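Curnham Street Sign Lettering

README

This folder holds a typed record of the lettering on street signs in the town of Curnham. It covers 1,000 signs in 39 neighborhoods. The older cast signs came from the Prilard foundry, the later flat ones from Groen. A small batch near the rail yard carries the Zullico stamp on the back.

What's in it

signs.csv – one row per sign
neighborhoods.csv – names and short codes
letterforms.txt – notes on the shapes of R, G and Q, which differ most between makers

Columns in signs.csv

id – a number, never reused
street – the name as lettered, with the original spelling kept
maker – Prilard, Groen, Zullico or unknown
case – upper or mixed
height – capital height in inches
condition – 1 (clear) to 8 (unreadable)
notes – free text, often blank

Known problems

Height was taken with a tape from a ladder where the post allowed it. Signs fixed to brick walls were read from the sidewalk and are less exact. Two neighborhoods were covered in August while the main road was closed, and their side streets are missing. "St" and "Street" are both used and were left alone. If you sort by name, expect split groups.

Repainted signs are listed under the original maker if the casting mark could still be read. Otherwise maker is unknown.

Changes in version 2

Condition scale widened from 5 steps to 8. Old values were checked again by hand – they were not converted.

Use

Free to copy and change. Please keep this file with the data.

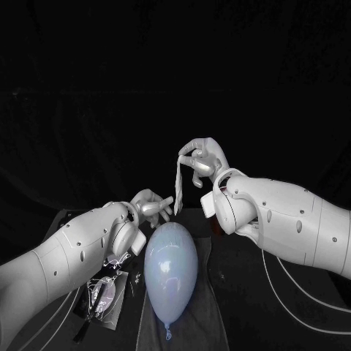 By the Curnham Lettering Record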